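Plellik brings its closet sort-out to Gurnville
April 2019 | By the Plellik team

We're opening our second closet shop, on Texier Street in Gurnville, and I couldn't be happier! We've got 326 kinds of hooks, hangers and baskets on the shelves, and a big table where you can bring your own tangle and sort it out.
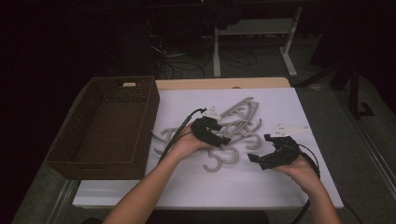

I started on this after cleaning out my own hall closet last October (don't ask what was in there). Gray plastic is my pick, it goes with everything. Tip all of it out on a white sheet first, so you can see what you've got, then put like with like.

Table time is free for the first 52 people who sign up, and our Jusau shop is taking names now.

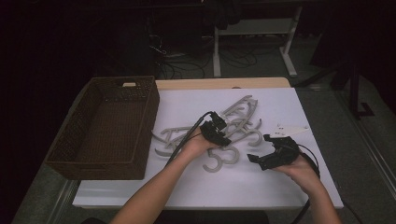

Gray hangers and a wicker basket on the sorting table.

Comments

closetcase16: Do you take wire hangers too? I have more than 546, no joke.

marnie_b: Love the basket! Is there a lid for it?

We use cookies to remember your visit. OK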